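玄関の長靴は、たいてい家族の人数より多い。去年まで履いていたもの、もらったもの、片方だけ泥のついたもの。雪と雨が入れ替わる二月になると、それが一度に床へ出てくる。

クラシャムの町で靴の貸し出し倉庫「ラルタック」を営むダニッシュ・ファルーキさんは、長靴を200足以上預かっている。借りに来るのは、畑仕事の体験会や川の清掃に参加する人たちだ。返却が重なる夕方には、受付の床が長靴で埋まる。

「まず色で分けます。サイズを見るのはそのあとです」

ファルーキさんの手順は単純だ。床に広げ、同じ色を近くに寄せ、左右をそろえてから棚に戻す。サイズの数字は靴底や内側にあって、いちいち手に取らないと読めない。色なら立ったまま分かる。ベージュのように落ち着いた色は汚れが目立ちにくく、大人がよく選ぶ。青や紫は子どもに人気で、片方だけなくなるのもこの色が多いという。

## 立てるか、寝かせるか

ゴムの長靴は、筒の部分が折れたまま長く置くと癖がつく。倒れた靴の上に別の靴が載っていると、下の靴の筒がつぶれやすい。そろえるついでに全部立てておくと、翌朝の点検も早く済む。

子ども用の短いものは自分で立つが、膝下まである大人用は倒れやすい。ファルーキさんは丸めた新聞紙を筒に入れている。専用の支えも試したが、貸し出しのたびに抜くのが面倒でやめた。新聞紙なら湿ったら捨てられる。

家庭の玄関であれば、そこまでしなくてもいい。二足ずつ洗濯ばさみで留め、つま先を壁に向けて置くだけで、ずいぶん片づく。留める場所は履き口の縁がよく、強いばねのものは跡が残るので避ける。

## 洗う順番

泥は乾いてから落とすほうが楽だと言う人と、濡れているうちに流すべきだと言う人がいる。靴の手入れ教室「シー」を開くピンユー・ウェイさんは後者だ。

「溝に入った泥は、固まると棒でつつくことになります。帰ってすぐ、外の水道で底だけ流してください。上の部分は翌日でもかまいません」

洗剤は食器用を薄めたもので足りる。やわらかいスポンジで拭き、日陰で逆さに干す。直射日光や暖房の前に置くと、ゴムがひび割れる原因になる。白く粉をふいたようになったら、布に少量のシリコンスプレーを取って拭く。底に吹きつけると滑るので、塗るのは甲と筒だけにする。

内側が乾くまでには思ったより時間がかかる。中敷きが外れるものは外し、別に干しておく。ウェイさんの教室では、参加者が自分の長靴を持ってきて、中敷きを抜くところから始める。入れたままにしていて、外せると知らなかった人が毎回いるそうだ。

## 片方だけの靴

ラルタックの奥には、相手の見つからない長靴を入れた箱がある。いま8本。捨てずに一年置き、同じ色とサイズの片方が傷んだときに組ませる。左右で減り方が違っても、畑を歩くぶんには困らない。

それでも余ったものは、底に穴を開けて植木鉢にする。受付の脇にはミントを植えた一本があり、冬のあいだは葉を落としたまま置いてある。

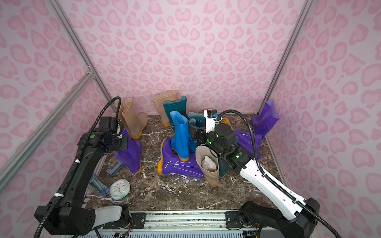
床に広げた長靴。ベージュ、青、紫などが交じり、立ったものも倒れたものもある。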